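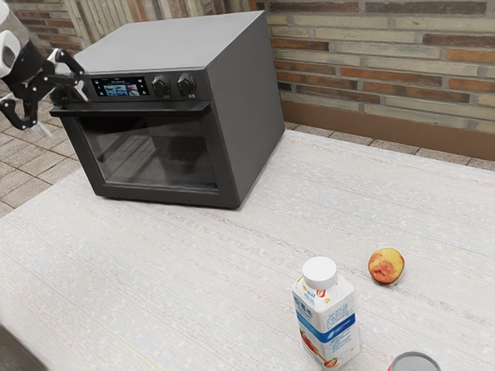 Sheila Bunting says she had stopped using her full-size oven by the second summer in her apartment, and that most of her neighbors in the Koltcombe building had done the same. It heated the whole place, she says, and she was usually cooking for one.

Comments like hers came up again and again in the household cooking survey released this October by Womard, the housing association that manages rental homes across Koltcombe. A total of 1,749 households returned the form, which asked how people cook, what they cook on and what they would change about their kitchens.

The survey found that small appliances now do much of the daily work. Countertop ovens were the item tenants most often said they would replace right away if it broke. Many people said they keep the big oven for holidays or use it to store baking sheets.

Womard will use the results to plan the kitchens at Sumampouw Court, its next building. The main changes are:

- Deeper counters along one wall, with clear space behind and above for appliances that vent heat
- 9 outlets in each kitchen, up from the current standard of 8
- Two separate circuits for the counter outlets, so an oven and a kettle can run together
- A choice of a full-size range or a two-burner cooktop with extra cabinets

Tenants will make that last choice when they sign the lease. Rent will be the same either way.

Bunting says the outlets matter more to her than the cabinets. She currently has to unplug the toaster to run anything else, and the breaker still trips when the microwave is on.

Existing buildings will not be rebuilt, but Womard will check counter wiring during its regular inspections. Tenants who use a countertop oven are asked to follow the clearances in the maker's manual, keep paper towels and curtains away from it, and plug it straight into the wall. Extension cords and power strips should not be used with heating appliances of any kind.

The survey also asked about ventilation. Tenants on the upper floors reported more trouble with cooking smells than those lower down, and several asked for stronger range hoods. Womard has hired the engineering firm Wudar to look at the ducts in the two oldest buildings. That work begins after the heating season.

A printed copy of the survey results is available at the Womard front office between 9 a.m. and 2 p.m. Large-print copies can be requested at the desk. Tenants who did not receive a form may still send comments in writing, and these will be added to the file for Sumampouw Court before the kitchen drawings are approved.

Get Womard news by email. Enter your address to subscribe. You can unsubscribe at any time.

© Womard. All rights reserved. | Press contact | Back to top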